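I sold the car in August and have done all my errands by bus and on foot since then. Several people asked how that works in a town the size of Riltatby, so I'm putting it in one thread.

1/ The setup first. I live on the north side. The grocery store, the pharmacy and the post office are all on the far side of the tracks. There is one footbridge and one road crossing. Buses use the road crossing, which backs up when a freight train comes through.

2/ The bus I use is the Lostelel line. It runs every 25 minutes until early evening and then it gets patchy. The ride is 16 minutes if no train is in the way. I have stopped planning anything around the times when there might be a train. I just leave earlier.

3/ Order of stops matters more than I expected. My first few trips I did groceries first and then stood in the pharmacy line holding a gallon of milk. Now it goes post office, pharmacy, groceries, bus. Heavy and cold things last. Small stuff like vitamins can ride at the bottom of a bag all day and not care. 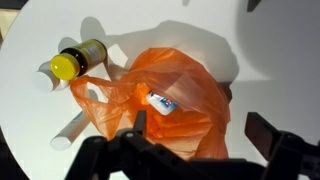 4/ Carry less than you think you can. I can lift two full bags without trouble. I can't carry two full bags up the footbridge stairs, wait for a bus, find a seat and then walk uphill. One bag and a backpack is my limit. If it won't fit, it goes on the next trip.

5/ Backpack gets the weight: cans, jars, milk, potatoes. Hand bag gets bread, eggs, chips, anything that hates being squashed. I resisted this for a while because packing a backpack at the register feels slow. The cashiers at Drultumell don't mind. They slide everything down to the end and you can take your time there.

6/ Drultumell is the bigger store and it's two stops past the pharmacy. Prices on produce are better. The smaller store by the post office is fine for onions and eggs, and I use it when it's raining hard.

7/ Thin plastic bags: I still end up with them. I own plenty of cloth ones and forget them on the hook by the door. The thin ones do the job from the bus stop to my place, but the handles cut into your fingers if there's anything heavy inside. Wrap a sock around them. I keep an old one in my coat.
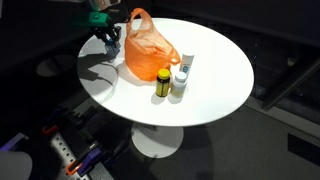
Someone in the replies says they gave up on bags altogether and pull a folding cart, and that the cart is fine on the bus as long as you get on before the school crowd.

8/ I tried a cart. It's good on sidewalks and bad on the footbridge. If they ever fix the ramp on the north end I'll get it back out of the closet. The ramp has been fenced off since before I moved here.

9/ Pharmacy. I moved my prescriptions to Fallahi since it's right next to a stop. Ask them to line up your refill dates. They did mine in one phone call, and it took me from several trips a month down to one. I should have done that even when I had the car.

10/ They will also mail most things if you ask. I don't bother in winter because my mailbox is metal and sits out in the open, and I'd sooner pick it up.

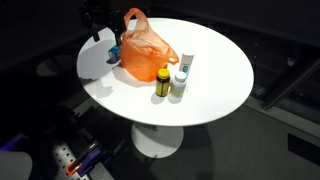
The other thing with pickup is that you can call ahead and find out if it's ready. Do that before you leave the house. I have made the trip for a prescription that was still waiting on the doctor's office, and the next bus back was a long wait on a cold bench.

11/ Money. A monthly pass here costs less than I was paying for insurance alone. I'm not going to post a full spreadsheet. I was also paying for parking behind my building, which I had stopped thinking of as a car expense.

12/ What I miss: big bags of cat litter, the garden center, and leaving things in the trunk until I felt like dealing with them. Litter gets delivered now. The garden center I haven't solved. No bus goes there.

13/ What I don't miss: scraping the windshield, and the left turn out of the Drultumell lot.

14/ Last bus that I trust is the one at 19 past six. There's a later one on the schedule. I've waited for it and walked home.
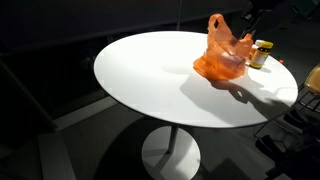

Orange bag, round white table.

15/ If you ride the same line and know which stop has the shelter with the working light, please tell me. I'll add it to the thread.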